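Small claims: company says my contract forces arbitration, can I still file?

Posted in Legal Help > Consumer & Small Claims

Marisol Wojcik
February

Ok so I paid Grondura a deposit of $1850 for a custom workbench, they kept pushing the delivery and then stopped answering. I canceled in writing. They say deposit is nonrefundable, which the order form does NOT say anywhere, I've read it over and over.

Now they're telling me I can't sue because there's an arbitration clause in the terms on their website. I never clicked anything. Signed a paper order form, 2 pages, no mention of a website except in the letterhead. Can I just file in small claims anyway? Or do I get tossed out and lose the filing fee. Also do I name the company or the guy who owns it, he signed the form himself.

Don't really want to pay a lawyer for this amount. 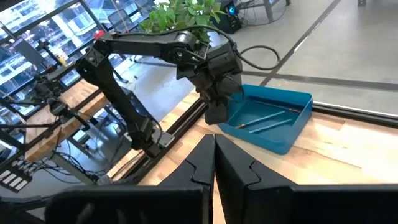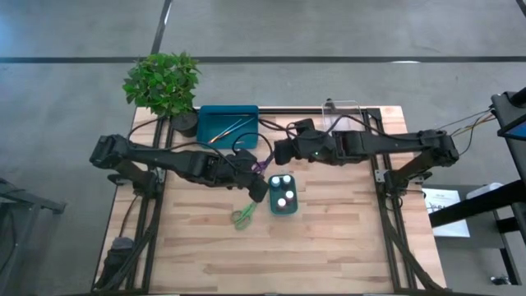

2 replies, oldest first

Lizeth Sánchez

Not a lawyer, was a clerk in a county court for 8 years. Rules differ a lot by state so check yours.

First thing, read the clause itself. Whole thing, not the summary they emailed you. A lot of these have a carve-out for small claims, usually one sentence buried near the end, something like "either party may bring an individual claim in small claims court." If it's in there you're done arguing, file and bring a printout.

If no carve-out, they still have to show you agreed to it. Terms sitting on a website you never visited, with a paper form that doesn't point to them... that's a hard sell for them in most places. Not impossible. Judges go both ways when the form says "subject to our terms" in small print, so look at the back of page two also.

Filing doesn't get you in trouble. They'd have to show up and raise it. Some companies don't bother, some send a letter to the court and think that counts. Worst case the judge pauses or dismisses it and you're out the fee. Ask if dismissal is "without prejudice", that means you can bring it again.

Who to name: look up the exact legal name on your secretary of state's business search. If it's an LLC or corporation, name that. Owner signing for the company usually doesn't make him personally liable. If there's no registration at all and Grondura is just a name he uses, then you name him, "doing business as." People get this wrong constantly and end up with a judgement they cant collect on.

Bring: order form, proof of payment, your cancelation letter, every email printed in date order. Three copies. Send a demand letter first if you haven't, with a deadline. Some states require it.

Gearóid McGrath

just file. had the same thing with Clulitz over a refund, they said arbitration arbitration arbitration and then settled in the hallway before we were even called. got most of it back

also dispute it with your card company if you paid by card, theres a time limit so do that today

Marisol Wojcik

Paid by check unfortunatly. But there IS a small claims sentence, section 56 of all places, right under the part about governing law. Nothing on the back of page 2. Demand letter going out certified this afternoon, will look up the registration tonight.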